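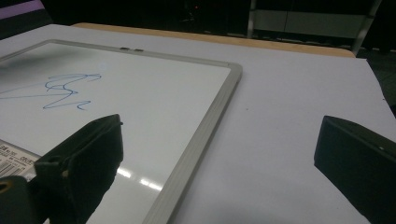 Stilham wrote on 2026-08-27:
> The 96 now stops at Tanness Green only if you ring for it, and the last one home leaves before the film ends. Has the bus company tried going to the pictures?

I doubt it has tried going by bus. I rang on Tuesday and was told the new times are "more even", which I take to mean we all wait the same. It was over 5 minutes before I got that much.

The old timetable runs until December if you board at the station, by the way. Same bus, same driver, different piece of paper. I've asked which one counts and they are sending me a leaflet.

If anyone wants to share a taxi back after the late showing, I have 2 seats going. Bring change, and please don't mention the 96 to the driver. He has views, and it's a long hill.

Tanness end of the list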